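# How I set up a two-arm table before anyone touches the start key

I've been running two-arm bench cells for a few years now, and every time a new person joins they ask me for "the rules." For a long while I just talked them through it, badly, with a coffee in one hand. Kiri Nepia finally told me to write it down, so this is me writing it down!

It's for small arms bolted to a table frame, the kind you can share a room with. If you've got a big welding arm in a cage, you need a different page (and a proper risk assessment signed by somebody who does that for a living). Even for small arms, do your own assessment first. My list goes on top of it.

## 1. Mark the reach, then stay out of it

With power off, swing each arm by hand as far as it'll go and put tape on the floor under the farthest point. On the Mokgethi table that came to 868 mm from the base. I then add 50 mm, and that's the line you stand behind when the motors are live. Do it for both arms. People always measure one and assume the other matches, and then somebody swaps a gripper and it doesn't.

## 2. Sort out the cables

Cables along the rail get tied down, and cables on the arm get slack. You want enough loop at the wrist for a full turn each way, but not so much that it can hook a finger or drag something across the table. Turn the wrist slowly through its whole range and watch the loop the entire time. I've pulled a connector off doing this lazily, so please don't rush it.

Floor cables are my weak spot. Get them out of the walkway, or cover them if they have to cross it.

## 3. Stage the objects

Put out only what the task calls for, and check that each arm can get to its piece without reaching across the other one. Tall things go at the back. Then park both grippers above the wood with nothing in them and take a look from where the operator stands. 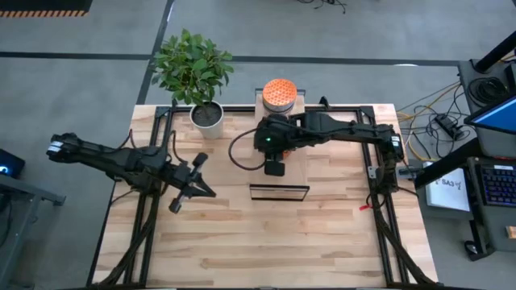

*Both arms over the table, left gripper empty, plant and riser along the back.*

Leaves are a pain, by the way. They stick out farther than the pot does, so give the arm clearance from the leaves! I forget this about once a month.

## 4. Test the stop before the task

Press the stop with the arms moving slowly, one at a time, then together. Both have to halt. If only one does, you're finished for the day until it's fixed, and no, you can't "just do one quick run." Write the result in the log (ours is in Hiltimer, but a notebook works fine).

## 5. First run at low speed

Hand on the stop, eyes on the arms, no phone. I keep the first three runs at the lowest speed setting and only then bring it up in steps. If the arms come closer together than a hand's width and the task doesn't need them to, stop and fix the path.

When you're done, park both arms, kill the motor power, and hang the tag on the switch. Then put the objects back in the bin so the next person starts with a bare table.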